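How to clear and reset a kitchen bench before you move out

Moving out of a rental usually goes wrong in the kitchen. The bedrooms are mostly clothes and furniture, and they pack quickly. The kitchen is full of small things that don't stack, and you need half of them until the last morning. This method takes one evening and one morning for an ordinary flat.

What you need

5 sturdy boxes, none bigger than a milk crate for anything heavy
A roll of packing tape and a marker
Old tea towels or newspaper
One open tub or basket for things you are still using
Garbage bags and a recycling bag
Dish soap, bicarb soda, a soft cloth and a non-scratch sponge

Step 1. Stop buying food

Do this a week out. Eat down the freezer first, then the fridge, then the tins. Whatever is sealed and in date on moving day can go to a neighbour or a food pantry. Open sauces and oils rarely travel well. Check the lids if you insist on taking them, and stand them upright in a bucket.

Step 2. Pick the things you will keep using

One pan, one pot, one sharp knife, a chopping board, a plate and mug each, the kettle. Put these in the open tub. Everything else is now fair game. If you find you want something you have already packed, do without it.

Step 3. Empty the high cupboards

Start at the top, where the least-used things live. Wrap glasses singly and stand them on their rims. Plates go on edge, like records, with a folded tea towel at the bottom of the box. Fill any gaps so nothing shifts when you lift it. Tape the base of each box twice.

Write the contents on the side of the box, not the lid, as the lid will be covered once the boxes are stacked. "Kitchen" is no use when there are five of them. "Kitchen, baking trays and bowls" is.

Step 4. Do the drawers one at a time

Pull everything out of a single drawer and sort it before you open the next. Cutlery can stay in its tray if you wrap the whole tray tightly in a towel and tape it. Knives need cardboard sleeves. Fold a strip of cardboard over the blade, tape it shut and write KNIFE on it.

The odds-and-ends drawer takes the longest. Set a timer for 10 minutes. Test the pens, put the batteries aside for a recycling point, and find out which keys belong to the landlord. Appliance manuals that came with the flat should stay in the flat.
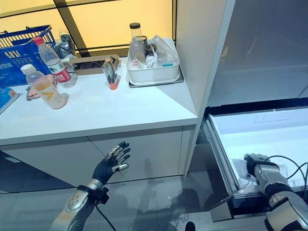 Step 5. Wipe as you go

Vacuum each drawer with the crevice nozzle, wipe it with warm soapy water and leave it open for an hour. The same goes for cupboards. Shelf liner that you put in should come out, and any sticky residue will lift with a paste of bicarb and water left on for a few minutes. Test it on a hidden corner first.

Do the benchtop last. Laminate and stone both cope with dish soap. Keep vinegar off marble and other natural stone, as it will dull the surface. Dry the bench and look across it with the light behind, which shows up rings and smears you would miss from above.

Step 6. The last morning

Have breakfast, wash up, and pack the open tub. It should be the last thing into the car and the first thing out at the other end. Then clean the sink, empty the bin and run the tap for a minute.

Take dated photos of every cupboard and drawer with the doors open. Email them to yourself and to the agent the same day. My old agent, Bianca Ardeleanu at Katcombe, asked for oven photos as well, so do the oven racks while you are at it.

If you have a dishwasher, rinse the filter and leave the door ajar. Tea towels can go straight in the wash at the new place.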